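Classroom favors for 30 kids without going broke?

Fiifi Lamptey
Hi all! I signed up to do the treat bags for my son's class party in November (what was I thinking) and I need 30 of them. I want something that isn't all candy – we have 2 kids with nut allergies – and I'd love to print my own little tags. I tried a scalloped one from Brimwood and my printer chopped the edges right off. What do you all do?

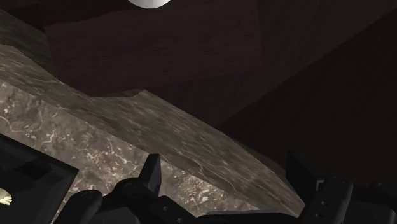

I should add that I don't own a cutting machine, just scissors and a hole punch, and my cardstock is the cheap kind from the grocery store. Purple bags, if that matters!

golestani_mom
Set the print box to "actual size" and turn off "fit to page," then pick borderless if you have it. For fillers I do a pencil, a bouncy ball and a sheet of stickers. I bought a roll of 3,000 stickers two years ago and I'm still using it, ha! Ask the teacher about bouncy balls first though – ours banned them after last year.

redar354
just get square tags. way faster to cut

Fillo
Seconding square! Also, skip the bags and tie the tag right on a glow stick with yarn. My daughter's class went nuts for those and I was done before 9 p.m.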